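Leave the Table Alone

Dec 15, 2018

Quick one, written between loads of washing, so forgive the state of it.

I want to argue for the bare wooden table. No cloth, no runner, no bowl of decorative lemons, no stack of mail. Just the top, wiped, with the grain showing.

Started thinking about this in October when my mother-in-law sold up at Urnenstead and we got her kitchen table. Sixteen people have eaten at that thing at once, elbows in each other's gravy. In all the years I'd known her I had never seen the top of it. Oilcloth, then a cloth on the oilcloth, then placemats on the cloth, then the good cloth for Christmas over the whole lot. Peeled it all back in the garage at Vimville and there was the wood. Brown, streaky, a knot like a thumbprint down one end. Lovely. And a ring from a hot pot that must of gone straight through the lot of it.

So what was being protected? And who for? Us, I suppose. We're the ones who got the nice wood. But she ate off vinyl her whole married life so a table could be handed over in good nick, and that strikes me as a sad sort of bargain. Furniture as inheritance. You're only minding it.

The other camp are worse, mind you. The stylers. Went to a friend's for tea and had to move a tray, two candlesticks and a plaster pineapple before there was anywhere to set a mug down. The shop in town has an oak dining table for $800 and I couldn't tell you what the oak looks like. Covered. Chargers, napkin rings, a little eucalyptus wreath on every plate. It's a table pretending to be a mantelpiece.

A table is a work surface. Homework, pastry, tax, the sewing machine, the jigsaw nobody finishes. It wants to be clear so the next job can land on it. Once there's a permanent arrangement in the middle you have lost the middle, and the middle is the good bit. Everyone works round the rim like it's a pond.

And grain is company. I mean this. You sit there on the phone to the gas people, 16th in the queue, and you follow one streak with your finger until it goes off somewhere, and you find the light bits and the dark bits, and the wait goes quicker. You can't do that with gingham.

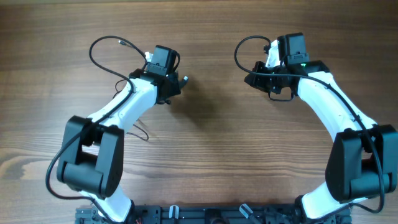 Haiyan Zheng wrote in after I put the short version of this up on the neighbourhood page: all very well until you've got toddlers and beetroot. She keeps a cloth on from breakfast to bedtime, goes through 90 minutes of ironing a week on account of it, and says she would do it again, as the alternative is sanding. She also says bare wood is noisy. Every fork, every dropped spoon.

Fair. The noise I'll give her. Ours clatters like a canteen and the dog leaves the room.

But ninety minutes of ironing! To keep stains off a thing by putting a second thing on it that then gets the stains. I've done the sums on our side and it's one coat of oil every spring, an old t-shirt, 60 minutes including finding the tin. Beetroot does mark, yes. We've got a beetroot mark. It's gone a sort of tea colour now and I look for it when I sit down -- it's near my place, left of the salt.

Haiyan Bai (different Haiyan, there are two of them on the street and the parcels are a nightmare) has gone halfway. Cloth on for company, off the rest of the week. I used to think that was backwards, dressing the table up for people who'd be just as happy without. Her argument is that laying the cloth is how the kids know it's an occasion. Hmm. I've been turning that over all week and haven't got an answer, except that ours seem to work it out from the roast.

What I won't budge on is the everyday. Clear it at night, even if clearing means shoving it all on a chair. Wipe with a damp cloth, along the grain, then a dry one. Come down in the morning to nothing on it. Best minute of my day, before the cereal boxes and the school forms turn up.

Cloth's in the bottom drawer at ours, the good Christmas one, ironed by her. We'll have it out on the 25th becuase she's coming and I'm not a monster. Off again by Boxing Day lunch. The washing machine's just beeped.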